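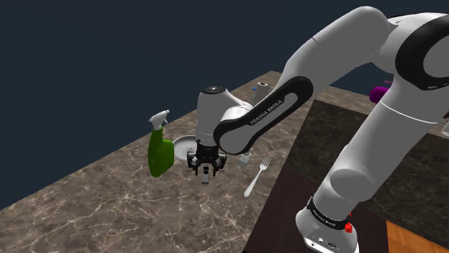

How many demonstrations does a simulated arm need before it can put a small thing on a plate?
More than you budgeted for, and the first few hundred mostly teach you what you forgot to write down.

Home | Talks | Notes | Contact
5 min read

Speaker notes, Sultcombe meetup, 2 February 2024

OPENING. Thank Viktória Gál for the slot and for the microphone that works. Say who I am. Say that our project is called Pekel, that it lives entirely in simulation, and that I have still managed to lose a great deal of sleep over it.

SLIDE 2. The job. One arm, one stone benchtop, one plate, a rotating cast of household clutter. A person drives the arm from a desk, we record everything, and the policy learns from the recordings. Pause for the person who asks why we don't just script it. (At Itcombe it was a bloke in the front row. He had a point. Move on.)

SLIDE 3. The number. We have 3439 episodes on disk. Let that look impressive for a second. Then tell them the first 400 went in the bin. Gintarė and I had both been driving, and we had different ideas about when an episode was over. She stopped when the gripper opened. I stopped when I'd backed the arm away and felt good about myself. The model learned to hover. It was an excellent hoverer.

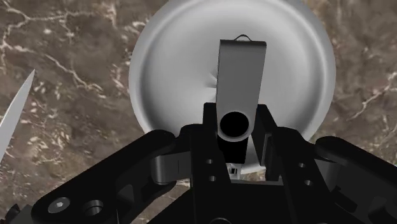 So we wrote rules. The episode ends with the fingers open and the arm clear of the plate. No fixing a bad grasp off the record and then carrying on as though you'd meant it. If you fumble and recover, keep it, label it, and don't be embarrassed. The recoveries were the most useful thing we collected, which says something about my driving.

SLIDE 4. Clutter. Don't rush this one, it's the bit people write to me about afterwards. Thierry Caron's first layout generator put every object at a polite distance from every other object, like guests at a work Christmas party. The policy did beautifully until we moved a fork closer to the plate. Now we shuffle positions, swap objects, and change the viewpoint between wide and wrist. Layouts are seeded so we can get the same mess back when something odd happens.

If asked about flat objects: yes, forks are awful. No, I don't have a fix.

SLIDE 5. Show the wide view and shut up for ten seconds. Let them find the plate.
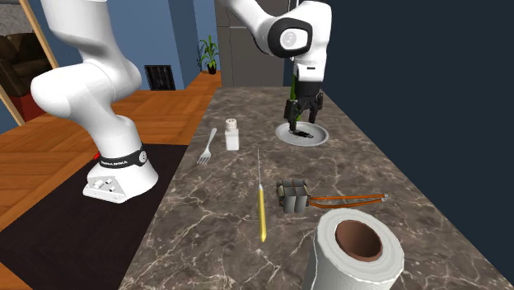
Wide view: gripper low over the plate, paper towel roll in the foreground.

SLIDE 6. Labels. Solène Lacroix checks 40 episodes from each batch by eye. The batch passes or the whole thing goes back to whoever drove it. In December she sent back three of mine in a row with the comment "drifts". I've kept the email. Mention that the automatic success check only looks at whether the object is resting on the plate, so it will happily approve an episode in which the arm dragged half the bench along with it. We left that check in and added Solène.

SLIDE 7. What I'd do differently. Write the stopping rule before anyone touches the controls. Have two people drive the same layout on the first morning and compare. Store the instruction text with the episode and not in a spreadsheet called final_final, which Gaëtan is still apologising for.

SLIDE 8. Does it transfer to a real arm? Somebody from Fleury will ask. Answer: we haven't tried, and I'm not going to guess on a stage. Offer them a coffee.

Check the clicker batteries. Leave five minutes for questions, and repeat each one into the mic for the people up the back.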